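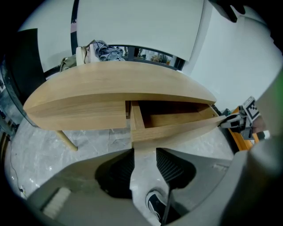

Quyên Giáp wrote in to ask why a drawer would go in a table with a curved edge at all, as the box inside still has to be square and the corners behind the curve are lost. The point is fair. Some space is lost, and the loss grows with the tightness of the curve. The drawer goes in because a table without one collects pens, chargers and tape on the top, and a curved top has less room for them than a square one of the same length.

Drerkside rooms – gallery 4: the Besari table

The page covers one table and the room it stands in. Earlier galleries dealt with the shelving and the entrance. Measurements are in millimetres and were taken with a steel rule.

Top. Light wood, honey to pale tan, with the grain running lengthwise. The front edge is thick and rounded over, and it bows out in a broad arc. The rounding makes the edge comfortable under the forearm. It also makes it awkward to clamp anything to, so a desk lamp for this table should have a weighted base.

Apron. To the left of the drawer the face is solid wood with a clean horizontal seam. The height from the floor to the top surface is 742. A chair with fixed arms should be checked against the underside of the apron before it is bought, as the top surface gives a misleading figure.

Drawer. Wood, with an upright wooden partition inside, near the left end. The narrow part suits pens and a short rule. The wide part takes paper laid flat, cables in a coil, or a small tray. There is no lock.

Legs. Pale, slender and set at an outward angle. Splayed legs give a steady table and a slightly larger footprint than the top suggests. When sweeping, go round each foot from the outside.

Floor. Grey tile with a marble pattern and white veining. Polished tile lets the table creep when someone leans on it, and felt pads make this worse. Rubber pads 30 across are the better choice, one under each leg, replaced when they go hard.

Notes on running the drawer

Wooden drawers move with the weather. In October, when the heating comes on, the box shrinks a little and the drawer becomes loose; in a damp spring it tightens again. Neither is a fault. A drawer that binds should be emptied, taken out and rubbed along the bottom edges with a plain candle. Sanding is the last resort, as wood taken off in spring leaves a rattle in winter.

Pull from the middle of the front. A pull at one corner turns the box slightly in its opening, and the opposite back corner jams against the side. If the drawer has already jammed, push it home, level it and start again. Heavy items go towards the front of the box, where they can be reached without opening the drawer to its full depth.

The Suvmont insert was tried and sent back. It is a moulded tray 44 deep and it fits the width of the box only if the partition is taken out. The Tiêu mat is a better match – a thin sheet that can be cut with scissors, laid in two pieces, one on each side of the partition. It stops pens rolling and lifts out for washing.

Placing the table in the room

An oval table with rounded ends can stand closer to a walking route than a square one. There are no corners at hip height, and people pass it without turning. The drawer needs its own clearance on the front side, with space for a person to stand behind it when it is open.

The small blue bin with the darker rim and black liner is on the floor to the right of the table, near the baseboard. The tall black cabinet with the glass front is on the left side of the room. Bags and clothes go on the white ledge beyond the table, above the black baseboard.
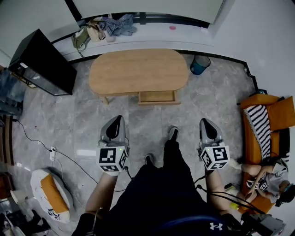 Ledges of this kind fill up quickly. A row of hooks would take coats and the longer straps and leave the ledge for bags. The hooks should be fixed to a wall and kept clear of any door or panel that moves. For a painted wall, a rail with several hooks on it needs fewer holes than single hooks, and it can be levelled once.

Cleaning

Top: a damp cloth, well wrung, along the grain, followed by a dry one. No spray polish, which leaves a film and makes paper stick.

Rounded edge: the same cloth, with attention to the underside of the curve, where finger marks build up out of sight.

Drawer: take everything out, brush the corners with a dry paintbrush, then wipe. Leave it open until the wood has dried.

Glass: a lint-free cloth, with the cleaner put on the cloth and kept off the frame.

Floor: sweep first, mop second. The bin is lifted and put back in the same spot.

In these rooms the full round takes 17 minutes and is done on Thursday, before the bins go out.

Next gallery: the chairs, including the two that did not clear the apron.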